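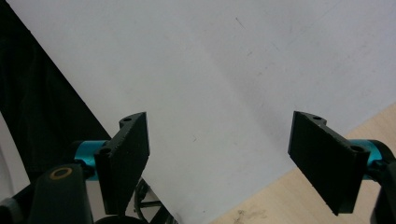 What kind of glue should I use to fix rubber pads on printed gripper fingers?

Contact cement, put thin on both surfaces and left until it does not stick to your finger anymore. Then press the parts together and leave them overnight.

List home Threads Authors Search Log in

Dimville Shared Workshop, robot list
Message 2278 in archive
May 21, 2024
From: Mwajuma Wanyama
Subject: Re: fingers do not close parallel

Hello all,

thank you Fang for the quick reply, I copy it below so that the others can follow.

> Before you print everything again, check the screws on the finger
> mounts. On my Lumia arm one finger was leaning in at the top and I
> blamed the print for a whole month. The hole was too big for the
> screw, so the finger turned a little every time it touched
> something. I drilled it out and pressed in a brass sleeve.
> Also, which servo do you have now? The old Demico one has a lot of
> play in the gears.
> Fang

I checked the screws yesterday evening. You were right about the left side, I could move the finger with my hand while the servo was holding. On the right side there is no play that I can feel. I did not have brass sleeves, so I used a piece of thin tube from the scrap box and filed it to length. It is not beautiful, but the finger stays in its place now.

The servo is still the Demico from November. I measured the play at the finger tip and it is more than I would like. With a pencil the gripper works well – with a sheet of paper it is still closing first at the bottom, and the paper slides out to the top. I think this is now an error of the angle in my drawing and I can correct it without buying anything. The new file is in our folder, number 301, if somebody wants to look at it before I print. Please look especially at the pocket for the screw head, I made it 4 mm deep and I am not sure if the wall behind it is strong enough.

One more question. Does anybody have experience with printing the inner face of the finger downwards on the plate? I would like to have it flat for gluing, but then the small bracket on top needs support, and my supports always leave ugly marks.

I will be in the workshop in the evening if the big printer is free.

Kind regards,
Mwajuma

Previous in thread | Next in thread | Reply to list

This archive uses cookies to remember your login. Accept Settings

Contact the list owner | Back to top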